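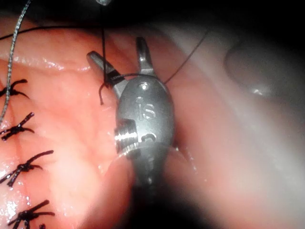 Speaker notes: The phone call before the operation
Dayana Quintero, scheduling office, Zelldale Hospital
2021-08-20

Slide 1. Title

Thank Parvaneh Najafi for the invitation. Say where I work and that I'm not clinical. I came to the scheduling office from hotel reservations. Twenty-five minutes, then questions. The handout has the call script on the back.

Slide 2. What a canceled operation costs a patient

Start with the man from Arnen. He took a week off work, his sister drove up to look after the dog, he didn't eat from midnight. He was sent home at 9:40 because he was still taking a blood thinner. The letter did tell him to stop. It was on page three, under the parking information.

Pause here. Ask who in the room has read page three of their own letter.

Slide 3. Our year before the change

3,386 operations booked. 578 of them moved or canceled. 177 of those were canceled on the day itself, which is the number I care about most. A cancellation two weeks out can be filled from the list. On the day, the room usually sits empty and the staff are already paid for.

Don't read out the table. Point to the bottom row only.

Slide 4. Reasons

Go slowly, people will want to write these down.
-- Medicine not stopped, or stopped when it should have been kept
-- Patient ate or drank
-- Patient had a cold or fever and didn't know to call
-- No one to take them home
-- Tests missing from the file
-- No bed (we can't fix this one by phone, say so)

If Uriel Becerra is in the room he will bring up beds. He's right. Tell him it's slide 9.

Slide 5. Metal and stitches

Short slide. Many people on the waiting list have never talked to anyone about what happens once they're asleep, and some are afraid to ask. Our callers don't answer surgical questions, but they write them down word for word and pass them to the ward nurse the same day. The most common one is "will I feel it."
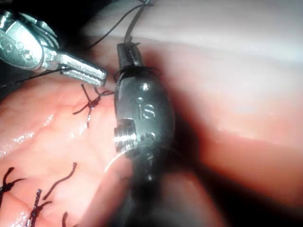

Metal grasper with serrated jaws, beside a matte-black instrument.

Slide 6. What we changed

One phone call, three working days before. Made by a person, from a number that shows up on the screen. The old calls came through as "unknown" and most people under 50 let them ring out.

The caller has the file open and goes through eight questions. It takes six or seven minutes. If the patient can't talk, we set a time and call back at that time. We don't leave medical details on voicemail.

We placed 3,207 of these calls in the first year. Getsemaní Espinoza did the Spanish ones and rewrote the Spanish script from scratch, as the translated version was stiff and people kept asking her to repeat it.

Slide 7. The script

Read out question four as it was: "Have you adhered to your medication instructions?" Everybody says yes.

Then as it is now: "Can you get your pill boxes and read me the names?" Wait while they fetch them. You hear drawers opening. It adds two minutes, and it catches more than the other seven questions put together.

Slide 8. What didn't work

Text reminders on their own. People replied "ok" to everything.

Calling in the evening. We tried it for most of November. More people picked up, but the anesthesia desk was closed, so anything we found had to wait until morning and then we had to call again.

Letting the clinics make their own calls. Cuevas did it well. Two others stopped after a month, and we found out from the patients.

Slide 9. Beds

A call doesn't make a bed. What it does give is an earlier warning, so the bed meeting starts with a list that's close to true. Liis Koppel has run that meeting since spring and is happy to talk to anyone who wants the format.

Slide 10. If you want to try it

Start with one specialty. We began with hernias. Give the caller a quiet room and a headset that works. Write down the reason for each same-day cancellation in plain words -- the drop-down menu in Stirano has "other" at the top and that's what everyone picks.

Skip slide 11 if we're past twenty minutes. It's only the rota.

Questions

Likely: who pays for the callers? One and a half posts, moved over from the mailroom. What about patients with no phone? A visit or a call to a relative, with written permission on file.

Contact: Scheduling Office, Zelldale Hospital | © 2021 Zelldale Hospital | Back to top

This site uses cookies to remember your settings. Accept | Manage choices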